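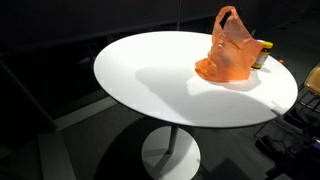 Galtholm: is the short version worth seeing, or should I hold out for the long one?

Search this forum Search Advanced

Posted by marrowfat_jen, September, 7.42 pm
Film & Telly > British and Irish > New releases
14 replies 3 shares

Hello all, I've been lurking on the Doddale thread for ages but this felt like it needed a place of its own, so forgive me if a mod wants to move it.

I finally got to see Galtholm last night, the Lavanya Kandasamy one with the ferry and the two sisters. I went in knowing next to nothing apart from the poster and the fact that my brother-in-law had gone on about Doddale (her first one) all through Christmas dinner a couple of years back. And I loved it! I came out and sat in the car for a good ten minutes before I felt like driving anywhere. But the version doing the rounds in cinemas is only 77 minutes, and the chap who introduced it said there's a longer cut which played at a couple of festivals and will be on the disc. Now I can't stop thinking about the bits that felt as if they'd been lifted out. Mamine, the older sister, goes off to see the solicitor and then in the very next scene she's back on the ferry in a different coat and it's never mentioned again. Did I blink?

So my question for those who've seen both: is the long one a proper improvement, or is it just more of everything? My husband hasn't been yet and I'd quite like him to see the right one first. He won't watch a film twice, he's never even seen Casablanca twice, so I only get one go at this.

Like (11) Reply

teapot_dunes, 8.05 pm

You didn't blink, Jen. The solicitor scene is there in the long cut and it's one of the best things in it, a really lovely bit of two people talking round a subject with the radio on in the next office. I saw it at a festival in the spring, quite near the front with a man eating a pasty beside me, and I don't think either of us moved for the whole of that scene, pasty included.

I'd tell your husband to wait. The short one is a good thriller with some odd holes in it, and the long one is a film about two sisters which happens to have a thriller going on underneath. I know which I'd want to see if I were only seeing it the once.

Like (8) Reply

oldprojectionist, 8.31 pm

I'm going to be the grump, I'm afraid. I've seen both and I prefer the short one by a mile.

The long cut has a whole thread about the Reddy family and their boatyard that goes nowhere very much. I understand why she shot it, and old Mr Reddy is a smashing part with a smashing performance in it, but every time we went back to the yard I felt the air going out of the ferry story. In the cinema version he gets two scenes and you remember both of them. In the long one he gets, I don't know, plenty, and by the end I'd had my fill of varnish.

As for the coat, I took it that time had passed. I like a film that lets me work that out for myself.

Like (14) Reply

teapot_dunes, 8.44 pm

But it hasn't passed, that's the thing! In the long version it's the same afternoon and the coat is her mother's. It changes how you read the whole of the last crossing. If you think it's weeks later then Mamine has had time to think about what she's doing, and if it's the same day she hasn't, and I think those are two quite different women.

Like (9) Reply

marrowfat_jen, 8.52 pm

Oh! Oh, I've gone cold. Her MOTHER'S coat. Right, well, that's me wanting to see it all again.

(Spoiler tags from now on, please, if anyone's got anything bigger than the coat.)

Like (6) Reply

pipkin77b, 9.10 pm

Coming at this from a slightly different side. I was one of the extras on the ferry for the big crossing at the end, along with my mum and my cousin, and we were told there'd be 60 of us and it felt like a good many more when it started to rain. We did that crossing over and over, out past the harbour wall and back again, with flasks of soup handed round in between. Lavanya came and thanked people at the end of the night and she'd remembered that my mum had a bad hip and had a chair found for her, which Mum has told everybody in the county by now.

I mention it only to say that a fair amount was shot that night which isn't in the cinema version, including a long conversation by the rail between the younger sister and the purser. I haven't seen the festival cut so I don't know if it survived. Does anybody remember a purser?

Like (22) Reply

oldprojectionist, 9.18 pm

There is a purser, yes, and I'll give you that one freely. It's a good scene. I'd have kept the purser and lost the boatyard.

Tell your mum I shall look out for her hip.

Like (17) Reply

hettie_on_the_hill, 9.37 pm

I do wonder whether part of this is down to where people see it. Our little place has 80 seats and a bar where you can take your drink in, and they tend to book the shorter films so they can fit two in of an evening and still get everyone out for the last bus. I'm on their mailing list and the September programme said quite plainly that the distributor was only offering the one version. So a lot of us haven't had a choice in the matter, and I don't think it's quite fair to say, as someone did on the Doddale thread, that people who like the short one just haven't got the patience.

For what it's worth I thought it was marvellous and never noticed the coat at all. I was too busy watching the younger sister's face.

Like (10) Reply

teapot_dunes, 9.49 pm

That might have been me on the Doddale thread, Hettie, and if it was then I'm sorry, I was being a bit high and mighty and it was late. I didn't mean it about folk who've only been able to get to the one. I do think the distributor has been daft. They could have put the longer one on for a single night here and there and let people pick.

Like (7) Reply

hettie_on_the_hill, 9.55 pm

It was you, but you're forgiven. You also recommended me that Norwegian thing with the lighthouse and I've had a lot of pleasure out of it.

Like (12) Reply

kestrel_pete, 10.20 pm

Can I put in a word for the music? I've no strong view on the cuts, having only seen the one Jen saw, but I've not heard anybody mention the accordion. I play a bit myself (badly, in a pub, with other people who play badly) and whoever did that tune under the opening has listened to a lot of proper dance music and then slowed it right down till it sounds like something breathing. I've been trying to pick it out all day and I can get the first half. If there's a soundtrack coming I'd buy it tomorrow.

Somebody told me the disc is going to be limited to 3000 copies, too. Is that right? It seems very few for something that people are talking about this much, and I'd sooner not be paying silly money for it second-hand by the spring.

Like (5) Reply

oldprojectionist, 10.34 pm

I heard the same figure but only for the boxed one with the booklet. I believe there's to be an ordinary one after. I wouldn't swear to it. Both cuts on each, as far as I know, so Jen's husband can be sat down in front of whichever of us wins the argument.

Like (4) Reply

marrowfat_jen, 10.51 pm

Well, you've all been so kind and I'm no nearer deciding! I read some of this out to him (without the coat) and he says he likes the sound of the boatyard, being a man who will happily look at varnish for as long as you'll let him. So I think that may have settled it, with apologies to oldprojectionist. We'll wait for the disc and I'll make a curry.

Pipkin, which side of the ferry was your mum on? I want to wave.

Like (13) Reply

pipkin77b, 11.02 pm

Left-hand side as you face the front, by the lifebelts, green headscarf. She's sitting down!

Like (19) Reply

kestrel_pete, 11.15 pm

If anyone does work out the second half of that tune, I think it's in D minor, please send me a message. I'm up till midnight most nights.

Like (3) Reply

Log in to reply Share this thread (3)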